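Plain Text Forum: Workshop & Home Automation > Build logs > Card dealing arm, single card pick problem

kotard_dan
Posted 9:14 pm

Carrying on from the old thread, which got locked after the argument over glue.

For anyone new: I'm building a small arm that takes one membership card from a stack and hands it over. One. Not two, and not the entire stack fired across the room, which was the May version. It lives on the bench in our shared workshop and it's supposed to be ready for the members' evening, where it will hand cards to people who could perfectly well pick up a card themselves.

The arm is fine. The fingers are the trouble. I've gone through 11 sets so far. The current ones are thick and black with a hollow middle, and they have a hook at the tip that I was very proud of for an afternoon. 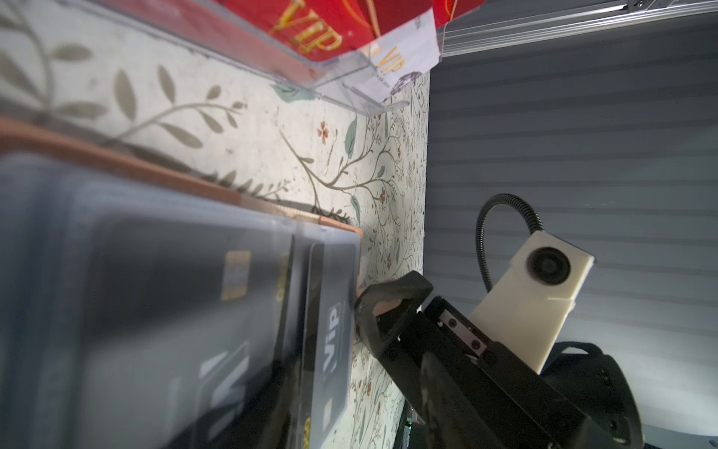

So the plan is to come in on the front card, push lightly with one finger, tip it away from its neighbours and then close on it. Out of 389 logged tries overnight it got a single card 2 times in every 3 or so, which sounds all right until you picture standing in the queue. The misses are nearly all doubles. The cards have smooth plastic edges and they cling to each other like relatives at a buffet.

Things I've tried: slower approach, faster approach, a rubber band on the fingertip, swearing. The rubber band helped for a bit and then came off and got into the shoulder joint.

Ideas welcome. Please don't say vacuum.

Omerović
Posted 9:31 pm

Vacuum.

kotard_dan
Posted 9:33 pm

Thank you. Very good.

Omerović
Posted 9:40 pm

I mean it though. A suction cup and a little pump would have had you finished in spring. Flat, shiny, light, all the same size: a card is what suction cups dream about. You've picked the one job where fingers are worse and then printed 11 sets of them.

boter_bits
Posted 9:52 pm

Disagree with Omerović. I built a suction picker for beer mats (long story, no good parts) and the pump was so loud we had to shout over it. In a room with people in it, fingers are nicer. Also suction will lift two cards if they're stuck together by static, so you haven't got rid of the real problem, you've only made it noisier.

What's your stack doing, Dan? Are they leaning on each other or standing free? If there's any lean at all, the front card is carrying weight and you're fighting it.

kotard_dan
Posted 10:05 pm

They stand on edge and I'd have told you there was no lean. Then I went and put a set square on them. There is a lean.

boter_bits
Posted 10:07 pm

There's always a lean.

Teodora Dimitrov
Posted 10:26 pm

I'm the one who uses the bench next to this thing, so I've heard most of those 389 tries in person.

Two points. First, stop pushing on the flat of the card. Drag the tip sideways along it so the front card shears off the one behind. Bank note machines work by sliding, and they've had longer to think about it than you have. Second, a bit of soft silicone on the tip, glued in a shallow pocket so it can't wander off. You can have some of my offcuts, they're in the tin marked SCREWS.

Also please move your spare cards off my side. I found one in my sandwich box.

Omerović
Posted 10:38 pm

Sliding will scuff the print. Those gold ones mark if you look at them.

Teodora Dimitrov
Posted 10:44 pm

Only if you press as though you're ringing a doorbell. Turn the motor current down. He has it set to 879 and I've no idea what the units are, and I suspect he hasn't either.

kotard_dan
Posted 10:51 pm

The units are whatever the slider says they are.

I'll try the sideways move tomorrow with the silicone. Is there a reason the tin marked SCREWS has silicone in it?

Teodora Dimitrov
Posted 10:53 pm

To stop people taking it.

brandar
Posted 11:20 pm

Bit of a tangent, but are you using the wrist camera to find the card edge or just going to a fixed position? I had endless doubles on a similar build and half of it was the arm sagging a hair lower once the motors warmed up. Every pick after the first twenty minutes was in a slightly different place from where I thought it was.

kotard_dan
Posted 11:29 pm

Fixed position. The camera is recording but the arm takes no notice of it. I was saving that for later.

brandar
Posted 11:31 pm

It may be later.

Omerović
Posted 7:48 am

For the record I've got a spare pump and three cups in a box here. Yours for the postage when the silicone falls off.

kotard_dan
Posted 6:12 pm

Silicone is on, glue is curing, current is down to something Teodora can sleep next to. I've wedged the stack upright with a folded bus ticket. Will run it tonight and post the numbers, good or bad. Omerović, please hold on to the box for now.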